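October 25, 2020

The spatula is no longer falling through the counter. I'd like that on the record before I get into the rest, as it took most of the month and I told several people it would take an evening.

For anyone who came in after the June post: I look after a robot cell that doesn't exist anywhere you could spill coffee on it. It's one arm, one gripper and one kitchen counter, all of it simulated, running in Firix on a desktop under my desk named Garcia. The kitchen is a scene called Skovelico that I've been patching up since the summer. I thought a simulated cell would spare me the maintenance. No grease, no cables, no one leaning a bicycle against the safety fence. What I have now is a text file of offsets and a growing resentment of kitchen utensils.

So, the state of things after the rebuild.

## Moving the base

In the old layout the arm could get to everything on the counter in theory. In practice it got to the near half comfortably and to the far half with its elbow locked out like someone reaching for the last bag of chips on the top shelf. Anything asked of it out there made the solver flip the wrist over partway through, and that looks dramatic and knocks over the shaker.

I moved the base in closer, turned it a little, and then spent two nights finding everything that had been quietly relying on the old position. The home pose was one. The keep-out box around the counter was another, and it had been defined relative to the base (my doing), so it moved along with the arm and ended up protecting a piece of floor. The arm drove its forearm into the stone at a healthy speed the first time I ran it. In a real shop that's a phone call and an invoice. In Firix you get a very large number in the contact log and a sponge on the other side of the room.

Both the box and the scene cameras are now defined from the counter. If I move the base again, and I will, only the arm should care.
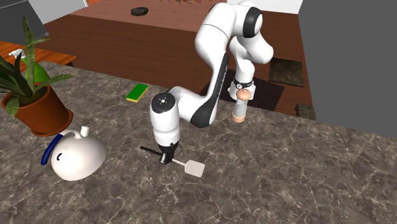

*Down on the spatula, with the kettle and the sponge for company.*

## The spatula problem

I picked a spatula as the first object after the rebuild on the grounds that it was simple. A spatula is a long thin stick with a flat bit on the end, and physics engines hate both of those things. The collision shape that came with the asset pack (Grovau, perfectly good pack, lovely plants) was thinner than the distance an object can fall in one of my time steps. Some of the time it landed. Some of the time it was above the counter in one step and underneath it in the next, and as far as the software was concerned nothing had been touched.

I tried the respectable fixes first. Smaller steps worked and made everything crawl. Then I tried stiffer contacts, on the theory that if 1,000 is a good number then 2,000 must be better. At 2,000 the spatula buzzed on the stone like a phone on a dresser and slowly walked off toward the kettle. I put it back to 1,000.

The fix that stuck is the one I should have started with. I threw out the supplied collision shape and built a new one out of three boxes, slightly fatter than the part you see, with the blade box thickened downward. The visible mesh sits a hair above the stone as a result. If you get your nose right up to the monitor you can tell. I've decided not to put my nose there.

If you're doing the same to your own objects, check the mass properties afterward. Mine got recomputed from the new boxes, so the blade grew very heavy and the whole thing pivoted in the fingers like a playground seesaw every time it was lifted. I spent an hour blaming friction. I always blame friction first, and it has been guilty maybe twice.

## Gripper, opened and closed many times

The gripper has its own little list, which I'll write down here so that I stop rediscovering it.

The two sides are a linkage, with several joints that are supposed to move as if they were one. On a physical gripper the metal insists on that. In mine it's a set of constraints, and constraints will put up with a surprising amount of disagreement. If you command a close too quickly, one side gets there before the other and shoves whatever you were about to pick up. I now close in two stages: quick until the pads are near the object, then slow for the last bit with a force limit on.

I also re-zeroed the opening. The value in the config and the real gap between the pads had drifted apart over the months, mostly through me editing one and forgetting the other. The way to check is dull. Open fully, read the gap, close on nothing, read it again, and compare those with what the controller thinks is going on. If they disagree, believe the pads.

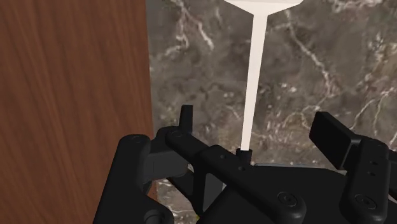

Then there's the approach itself. I had the grasp point set too far toward the end of the handle, which is where a person would hold a spatula and is a poor place for a gripper that can't adjust its thumb. Moving the grasp along toward the blade balances better. Moving it too far means the fingers get very near the counter at a bad angle. I keep both grasps in the config with a switch between them, because I haven't made up my mind and the config file doesn't judge.

One more thing on approaches: line up the gripper with the object before you descend, all the way, and only then go down. I used to let the wrist rotate during the descent to save time. It did save time. It also swept one finger through wherever the utensil happened to be lying, and I'd find the spatula facing a new direction and a log full of cheerful success messages about having closed on air.

## The test run

Once everything held still I let it run overnight: 99 attempts, same object, with a small random shift in where it starts out. I went to bed feeling like the manager of a small factory.

In the morning there were 27 failures. I had hoped for fewer, but they were at least nearly all the same failure, and that's the nicest kind to wake up to. When the spatula started out close to the kettle, the planner took the arm wide to avoid the handle, came in late, and arrived with the wrist still settling. The kettle's collision shape turned out to be one big box with a lot of empty air inside the corners, so the planner was going politely around a kettle considerably larger than the one in the kitchen. I've swapped it for something rounder.

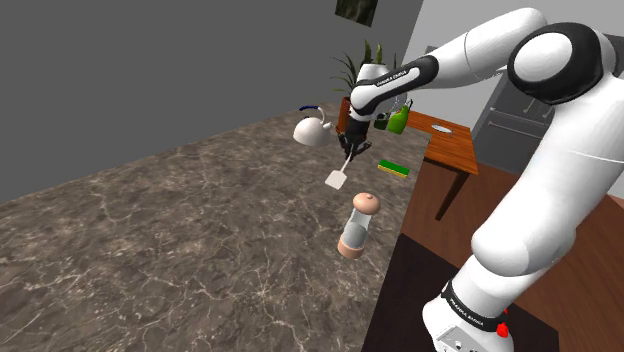 I haven't run the full batch again yet. A handful of short runs went fine, and I know better than to quote those to anyone.

## Routine, such as it is

What I do now before a long run, copied from the sticky note on Garcia:

- Load the scene and let it sit for a few seconds with the arm parked. If anything moves by itself, stop and find out what.
- Open and close the gripper on nothing. Read the gap.
- Send the arm home by way of the far side of the counter and watch the wrist. If it flips, someone has edited the joint limits. The suspect list is short.
- One grasp by hand, slowly, with the contact view on.
- Save a copy of the config with a name that means something. "final_new2" doesn't.

It takes less time than making toast, and I still skip it when I'm in a hurry, and those are the nights that produce the interesting logs.

Still open: the sponge. It's a rigid body at the moment, and the arm picks it up like a brick. Making it soft is possible in Firix if you have patience and a better graphics card than mine. I also want to go through the rest of the Grovau shapes and find out which others are secretly boxes. I have my suspicions about the potted plant, which has never once been touched by the arm and yet shows up in the contact log every single night.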